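4.2 Swapping the grippers

So we ran the whole thing twice, once with the stock Nundum fingers and once with the Brondbridge set, and I kept everything else as boring as I could. Same arm, same controller gains, same black table. I logged 263 grasps per set (my wrist still remembers resetting them all!).

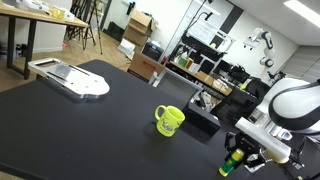 The Nundum fingers did better than I'd bet on. They closed on 95 percent of the upright objects, and most of the misses came from my own calibration, which had drifted by 11 mm before I caught it. Hafþór Ketilsson re-ran the hand-eye routine in May and the drift went away, so the numbers here are all from after his fix.

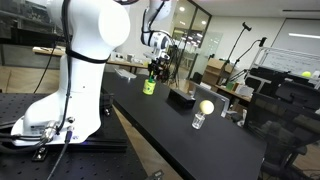 Figure 4. Test area for the gripper comparison.

Approach height was the setting I fought with the most. Go in too high and the Brondbridge fingers pinch the top of the object and tip it; too low and the knuckles bump the table. Tall things with something poking out of the top are the worst, like the lime-green container with the green stick in Figure 4, and I ended up giving those their own hover point. The ball on the clear cup is a different headache – clear plastic and glass confuse our depth camera, so I let the planner aim for the ball and ignore the rest. I tried the Sauerland controller on that one too, but its force readings were so jumpy that I left them out of Table 3.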